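Should Bandton schools teach town history again?
3 comments | 142 shares

kbennani
Gave a talk to the seniors in March. Asked who Mumis was, as in Mumis Street, the one they all walk down. Blank. One kid guessed a singer. Town's 135 years old and we teach them zero of it. Bring back the local history unit.

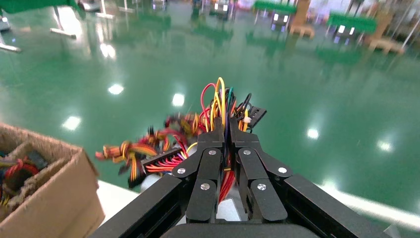 Re: Should Bandton schools teach town history again?

sangfan
Disagree. We HAD that unit, I sat thru it. List of mayors, test, forgot it by lunch. Kids arent the problem, the booklet was. 100 pages and not one map.

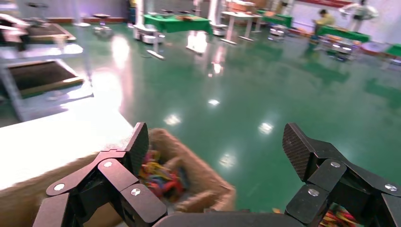 Consuelo Mateos
Sang school here, 3rd grade. You're both half right. Booklet was awful but dropping it altogether was worse. I start with their own street, who lived there, what got torn down. They build it on a table, blocks, bottle caps, whatever. A cardboard box full of red and yellow and blue bits like that one gets you a whole downtown if you let them argue over where the depot went. Then they go home and ask grandma. Mayors can wait till middle school.

kbennani
Fine for 3rd grade. My seniors vote next year, they need dates and names too. And who pays for it? District wont even reprint the booklet.

sangfan
good, dont reprint it

Share (142)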